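Tidying With Grippers: What Went Wrong in My Bedroom and What I Do Now

Posted 2026-05-01 by Marjorie Penrose

If you read my April page you know I signed up to do tidying sessions for Brornoleck, the home robot people. You tidy your own rooms with a hand gripper in each hand, the grippers record what you do, and a robot is supposed to learn from it. I do bedrooms mostly, and a bit of kitchen. I was very pleased with myself for 21 days and then I jammed a gripper solid and pinched my niece's finger trying to get it open. So this month's tips are all about that!

What happened

I was on a trash run. That's my name for the session where you go along a surface picking up whatever doesn't belong and dropping it in the can. I'd been told to use real household junk, and under my sink was a bag of those white eraser sponges (mine are Celluten, the cheap ones in the big bag), and half of them were worn down to nothing much. Perfect, I thought. Light, square, easy to grab.

They are easy to grab. They're also crumbly once they get old, and every time you squeeze one a bit of grit comes off. I picked the same sponge up over and over and never once looked at the gripper. By the end of the afternoon the left finger was slow to open. Then it was stuck halfway. Then I did the dumb thing, which was to squeeze the handle hard and hope.

Chelsea (Chelsea Ashworth, my niece, she does the second pair of hands when I need them) reached over to pull the finger free just as I let go of the handle. The grit gave way, the linkage snapped open, and it caught the side of her finger against the bracket. Blood blister, a lot of bad language, a bag of frozen peas. She's fine. I felt awful.

Hands off the handle before anybody touches the fingers

I'm putting this one first. When a gripper sticks, put it down on something flat, take your hand right off the handle, and say "it's down" out loud if there are two of you. We sound ridiculous. We say it every single time.

Don't pull on the fingers with your own fingers either. A wooden chopstick is great for nudging a stuck joint, and if it gets bitten you've lost a chopstick.

The linkages are the bit to watch, by the way. Everybody looks at the tips, but the tips have soft pads on them. All those arms and pins behind the tips close up like scissors, and a sleeve cuff or the end of a braid will go in there very nicely. I roll my sleeves up past the elbow now and I've stopped wearing my long cardigan for sessions, which was a sacrifice, it's drafty in here.

Clean the pins, and clean them dry

My first thought was to rinse the whole thing under the tap. Please don't! Mine has electronics in the body, and the one thing the Brornoleck sheet says in capital letters is NO WATER.

What works:

An old soft toothbrush, dry. Brush around each pin, then open and close slowly a few times, then brush again. The second brushing gets more out than the first.

A can of air if you have one, held well back. I do mine over the bathtub so the dust isn't on the bedding.

A cotton swab with a tiny bit of rubbing alcohol for the ribs on the finger pads. Let it dry before you pick anything up.

No oil. I used to put oil on anything that squeaked. Oil and sponge dust make a gray paste, and I spent an evening with a pack of toothpicks finding that out.

When I finally did clean the jammed one I tipped it over a sheet of black construction paper to see what fell out. Little white crumbs, a bit of lint, and a sequin. I don't own anything with sequins.

Retire the sponge

A worn eraser sponge is fine for one or two pickups. After that it goes. If you can see cracks across the face or it leaves dust on a dark sock when you rub it, it's ready for the trash for good, and it shouldn't be going back on the bed for another take. I keep a jar for session junk now, and I swap in things that don't shed: empty cartons, candy wrappers, a clean yogurt lid.

Wrappers have their own trouble. The shiny crinkly kind slide out of the pads if you take hold of them by the thin end, so go for the fattest fold. Cartons want to be held across the narrow side. Grab a flat one by the wide face and it pops out toward you, and I've had one go straight behind the dresser.

Keep the food separate

I had a bowl of fruit in my sessions at first because fruit makes good practice for holding gently. You have to be so careful with the pressure! But if your pads have been on a dirty sponge and then on a peach, throw the peach out or at least give it a proper wash, and don't leave it where somebody will wander in and eat it. I do fruit first and trash last. Same pads, so the order matters.

Use a cloth you can shake out

I used to work straight on top of the bedspread and every crumb went into the quilting. A printed cotton cloth thrown over the work surface fixes that. Busy patterns are fine for the recordings (I asked), though they're terrible for seeing dust, so run your palm over it at the end. Fold the corners in, carry it to the back step, shake, done. If it has ripples in it, things lean and tip over when you set them down, so pull it flat first if you're trying to stand something up.

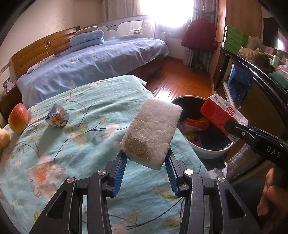 The other thing I changed was the trash can. I used to keep it wherever it happened to be, which meant twisting around with my arm out, and that's when I'd bang the gripper on the rim. A bang on the rim is how Chelsea's got a bent finger in week two. It still closed, so we kept using it, and everything it held came out crooked. Keep the can right beside you on the floor, with the liner tucked well down, and let go once you're over the middle. Loose liner is another thing that loves to get into a linkage.

Count your squeezes (I know, I know)

Brornoleck's help desk told me to brush the pins at the end of every session. The app shows how many times you've closed the gripper, and when mine jammed it read 448 since I'd last cleaned it. My total is 1,157. I don't keep a chart or anything, I just brush when I stop for coffee and again when I finish, and there's been no sticking in the last nine sessions.

If yours does stick

Put it down, hand off. Take a quick picture of the stuck joint before you poke at it, they asked me for one and I hadn't got it. Brush, chopstick, brush. If it still won't move, stop there and send it back. I was sure they'd charge me for mine and they didn't, they mailed a replacement in a padded box and wanted to know what brand of sponge it was.

And delete the bad takes! I had a whole run where the left finger was half stuck and I was sort of shoving things into the can sideways. I nearly sent it in. I don't want some poor robot learning to tidy like that in somebody's house, with their kids' hands nearby.

Next month I'm doing drawers. Somebody wrote in asking whether you can fold fitted sheets with these, and I've tried it twice, and the answer so far is no, but I've got one more idea involving clothespins.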